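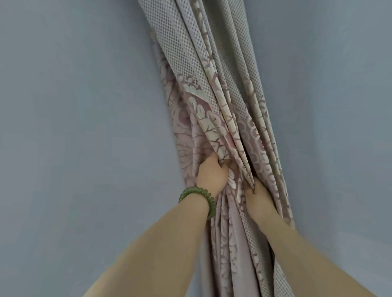
4. Fitting and setting up the curtain drive

Last updated: 1/8/19

The Plomau drive pulls one curtain panel along an existing ceiling or wall track. It should already be assembled and bench tested (section 3) before you start. The settings in this section are for a track of 2360 mm. For any other length, use the table in section 7.

Caution: Unplug the drive whenever your hands are in the fabric. The belt starts without a warning beep.

4.1 Preparing the panel

1. Slide the panel to its parked position and gather it by hand into even pleats. Work from the leading edge toward the wall.

2. Hold the bundle with both hands and let the folds drop. A pleat that is twisted at the top will catch on the carrier.

3. Clip the carrier to the leading edge. Leave 200 mm of belt free on the parked side.

4. Draw the panel across by hand and back again. It should run the full length of the track without a hard spot. If there is one, clean the track before going on.

Note: Heavy lined panels need the Ilten gear set. The standard gears will move them for a week or so and then begin to skip.

4.2 Obstacle test at the table

The drive is meant to stop when the fabric meets something standing in its way. Plastic water bottles make good test objects. Use full ones with the caps screwed down tight, and keep the power supply off the table.

5. Stand two bottles side by side at the end of the table nearest the curtain. Press down on each cap to check that the bottle sits flat. 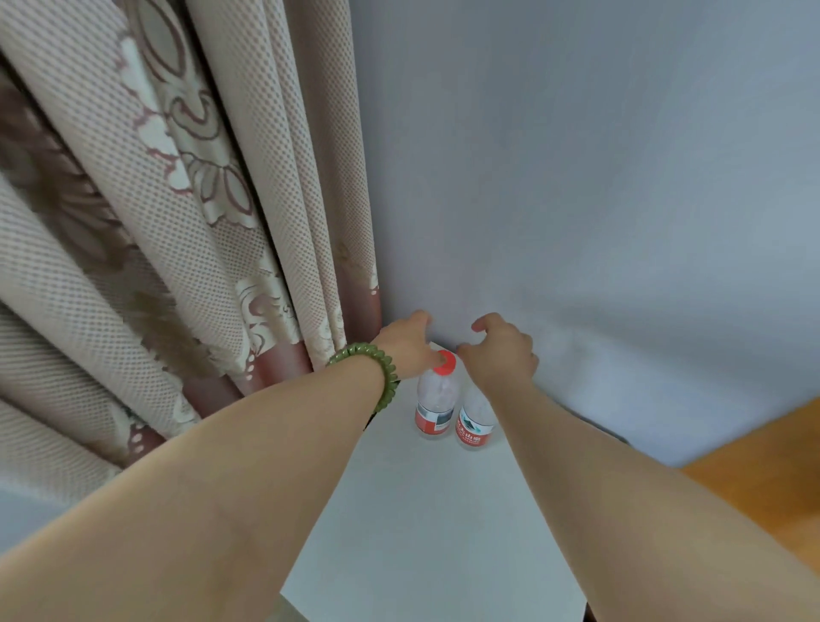
One reader wrote in to say that half-empty bottles gave a false pass every time: they slid along with the fabric and the drive kept going, and the setting had to be raised again with full ones.

6. Plug in the drive and set the stop threshold to 46.

7. Run the curtain toward the bottles at low speed. The drive should stop and back off when the fabric meets them. If it pushes them along, lower the threshold by 2 and run it again.

8. Repeat at normal speed. Write the final value on the label inside the drive cover — you will need it after any firmware update.

4.3 Pairing a handset

Any infrared handset with spare buttons can be used with the Safavi receiver. The receiver learns one button for open and one for close.

9. Unplug the drive, then plug it in again while holding the learn key on the receiver. The lamp blinks slowly.

10. Choose two buttons that are easy to find by touch or by color. Take the handset to the window and try it from the sill, holding it level.

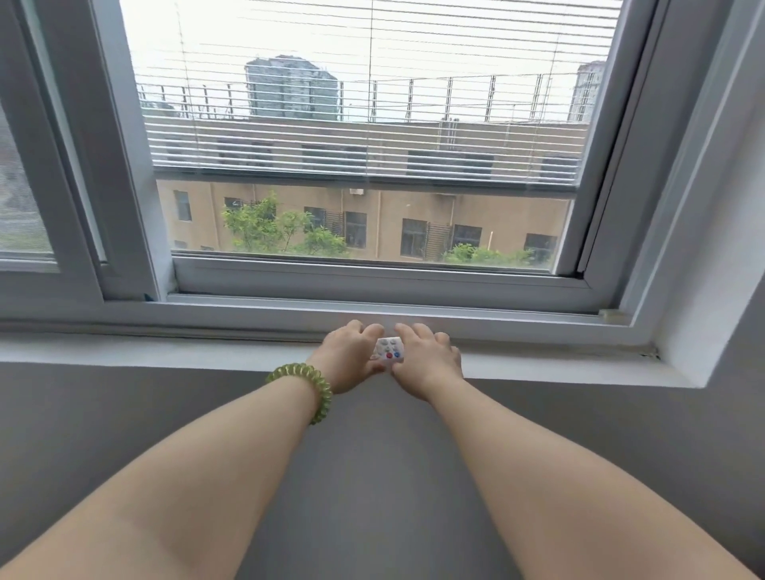
11. Press the open button, wait for the lamp to go steady, then press the close button. If the lamp blinks fast, the code was not read. Start again from step 9.

12. Try both buttons from the far side of the room. Strong daylight shortens the range, so do this with the blind up as well as down.

4.4 Sill check

If a blind on the same window will be driven later with the Sarkska add-on, do this check now, while the bottles are out.

13. Move the bottles to the windowsill and stand them where you normally keep things. Hold the bottle by its upper part when you place it, and rest your other hand on the window track.

14. With the blind still on manual, lower it slowly until its bottom bar is in the upper part of the window, well above the caps. Mark that height on the wall in pencil and enter it as the lower limit.

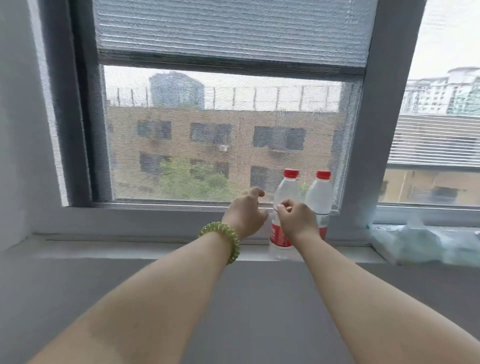 Another reader reports that the limit drifted by almost a finger's width between winter and April, and suggests checking the pencil mark again whenever the heating goes off for the year.

15. Raise the blind, clear the sill, and save the settings by holding the learn key until the lamp goes out.

Caution: Do not leave the drive on a timer until it has made a full day of runs with someone in the room.

Continue with section 5, Schedules and light sensor.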